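Home Help Board > Cleaning and Laundry > Floors

Shoes by the door are wrecking my pink tiles (or is it the grout?)

Asked by Vlad
126 views, 4 replies, 2 hidden by moderator

Hi all, hoping someone has been through this. We moved into a unit in Kiresberg in July and the entry has the old small square tiles, pale salmon pink with white grout. I love them! My partner doesn't, but that's another thread.

The trouble is the shoes. We're a shoes-off house so everything gets parked straight on the tiles inside the door, and I've got faint dark streaks and scuffs on some of them that won't shift. I've tried hot water and dish soap, then a spray from the supermarket, then a bit of vinegar before my mum told me off for it. The grout is still a nice colour in most places and I'd like to keep it that way.

The usual suspects are my cream foam slides and a pair of navy canvas slip-ons with white rubber soles. I wear the slides out to the bins and the clothesline, so they cop a fair bit of dust, and the slip-ons go everywhere.

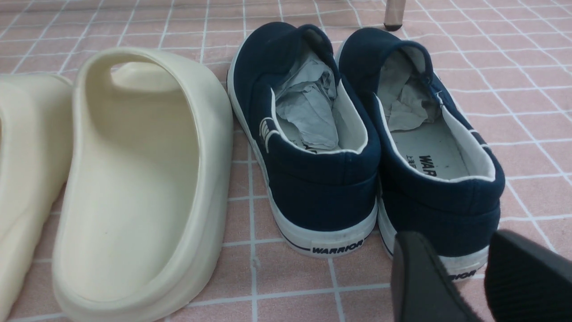 Trornent replied that white rubber hardly ever marks a tile and to look at black-soled work boots first, and that got me thinking, because we do have a pair of those that live in the laundry and come through the entry every morning at 6.

So my questions, I suppose:

Is it more likely rubber marks or just dirt that's got into a worn glaze? And is there a mat or tray that doesn't look awful on pink? I don't want a big rack, the entry is only 1113 mm wide and the door swings in. Also happy to hear how people keep cream foam clean, mine have gone a bit yellowish and I can't remember if they started that way.

Cheers!

Answer from Clarneo (marked helpful)

Try a plain white pencil eraser on one streak. If it lifts, it's rubber, and you can do the rest with a damp melamine sponge – go lightly, they're slightly abrasive and you don't want to dull the glaze. If the eraser does nothing it's probably grime sitting in tiny scratches. For that I make a paste of bicarb and water, leave it ten minutes, scrub with an old toothbrush and rinse twice. Your mum is right about the vinegar, it's hard on grout.

For the slides, warm water, a squirt of dish soap and a soft brush, then dry them in the shade. Sun and hot cars can shrink foam, so don't leave them out on the line all arvo. I wouldn't bleach them, mine went more yellow.

With a door that swings in, measure the gap underneath before you buy any mat. I bought a lovely thick one and had to take it back.

Answer from Trornent

Still reckon it's the boots. Get a boot tray with a low lip, 300 mm deep is plenty if you put the shoes in sideways. Mine's grey and looks fine.

Answer from gumleaf_4

just put a rug over it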